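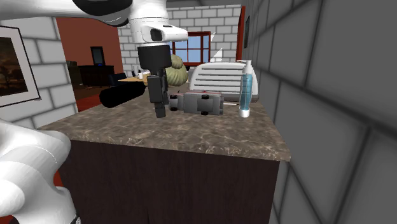
*Un episodio en la encimera de mármol: la pinza negra de dos dedos sobre el coche gris volcado.*

Categoría: Simulación > Manipulación > Fichas de datos

# encimera-pinzas

¡Hola! Aquí vive el conjunto de episodios simulados que he ido juntando para comparar pinzas y controladores sobre la misma encimera. Soy Dorota Ostrowski y llevo este repositorio yo sola, así que si encuentras una ruta rota o un nombre en mal inglés, la culpa es mía (y se agradece el aviso).

## De qué va

Quería saber cuánto cambia el resultado al tocar una sola pieza del sistema. Mismo brazo, misma cocina, mismos objetos, y voy cambiando la pinza o el controlador. Empecé en junio con una tabla en papel y se me fue de las manos enseguida.

Las configuraciones que están dentro:

- `milleck-fino`: pinza Milleck de dedos estrechos, control de impedancia
- `milleck-fino-pos`: la misma pinza con control de posición puro
- `redenley-ancho`: dedos anchos con almohadilla, control de impedancia

La tercera se añadió tarde y tiene menos episodios, ojo con eso al promediar.

## Qué hay en los datos

Son 391 episodios, todos renderizados, sin un solo fotograma real. Cada uno trae el vídeo de la cámara, las posiciones articulares, la apertura de la pinza y una instrucción en texto. Las cocinas las genera el montador de escenas de Kulgate, con semilla fija, y los objetos caen donde caen. Por eso hay cosas volcadas, como el coche, y me gusta que sea así: un coche de lado obliga a decidir si cierras sobre la carrocería o te peleas con las ruedas.

El repertorio de objetos mezcla cosas fáciles y otras bastante antipáticas. El bote con dosificador ofrece dos alturas de agarre muy distintas. La calabaza verde pálido con costillas es mi favorita, porque los dedos estrechos tienden a meterse en los surcos y el resultado depende muchísimo del giro de la muñeca. Y luego están los palitos finos tumbados sobre la encimera, que son un horror para cualquier pinza que baje en vertical.

## Estructura

 episodios/
 000/
 video.mp4
 estado.csv
 instruccion.txt
 configs/
 scripts/comparar.py

El `estado.csv` va a 30 Hz. Si tu lector espera otra frecuencia, remuestrea antes de cargar; yo lo intenté al vuelo y los tiempos de cierre me salían desplazados.

## Cómo comparar

 python scripts/comparar.py --a milleck-fino --b redenley-ancho

Saca una tabla por objeto con éxitos, reintentos y tiempo hasta el cierre. El límite por episodio es de 300 pasos de decisión, y lo que no ha terminado para entonces cuenta como fallo, aunque la pinza estuviera a un milímetro de lograrlo. Ya, es duro. Probé a alargarlo y solo conseguí vídeos larguísimos del brazo dudando.

## Problemas conocidos

- En 17 episodios el contacto entre dedo y objeto se vuelve inestable y el objeto sale disparado. Están marcados con `fisica_rara = 1` y no los he borrado, por si a alguien le sirven para depurar.
- El propio brazo tapa parte de la encimera en bastantes tomas. Si tu política depende de ver el objeto entero, te va a tocar sufrir un poco.
- La fricción de las almohadillas de `redenley-ancho` está puesta a ojo. Tengo pendiente medirla en condiciones.
- Las instrucciones están solo en español. Si las traduces, ¡mándame el fichero!

## Para qué no lo usaría

Para sacar conclusiones sobre hardware real, desde luego. Los nombres de las pinzas describen modelos que hice yo a partir de medidas, con masas simplificadas y sin holguras. Sirve para comparar variantes dentro del simulador y para ver si un controlador hace tonterías cerca del contacto.

## Cambios

**Miércoles, 22 de septiembre de 2021.** Añadida `redenley-ancho`, corregido el signo de la apertura en `estado.csv` (estaba al revés, perdón) y nueva columna `fisica_rara`. El paquete de texturas Ait Brahim pasa a descargarse aparte, con su propia licencia dentro de la carpeta.

Lo siguiente será probar una segunda cámara en la muñeca, en cuanto arregle el desfase entre los dos relojes.

© 2021 Dorota Ostrowski · Contacto · Volver arriba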